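Call for participants: brushes and combs for everyday use

Fument is looking for people to take part in a home trial of hairbrushes, starting in November. You do not need any experience in hairdressing or product testing. We want people who brush their own hair most days, or who brush a child's hair before school, and who are willing to write down what they think.

You will be sent 3 brushes to use in turn, each for a fortnight. After each one you fill in a short form and post the brush back in the bag provided. The form asks about tangles, comfort on the scalp, how the brush sits in the hand and how easy it is to clean.

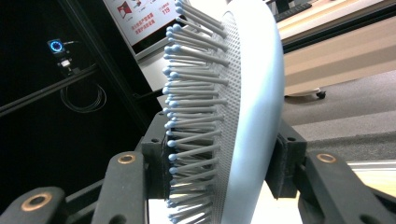
Long or thick hair is what we are shortest of at present, though all types are welcome. Our last trial, called Plurkik, had mostly short-haired participants and told us very little about knots. Some of the questions are about paddle brushes with a cushion pad and ball-tipped plastic pins, like the light blue one, and we need to hear from people who will pull them through a full head of hair. Please say on your application how long your hair is and whether you brush it wet or dry.

You must be over 18 and live at a UK address. Children's hair can be included if a parent or guardian does the brushing and fills in the form. People with a scalp condition should ask us before applying.

We pay 50 pounds when the last form comes back – there is no part payment. Postage is covered both ways.

To apply, write to Miloslav Slanina at Fument, quoting reference 1757. Questions about payment go to Apostolos Stamatopoulos.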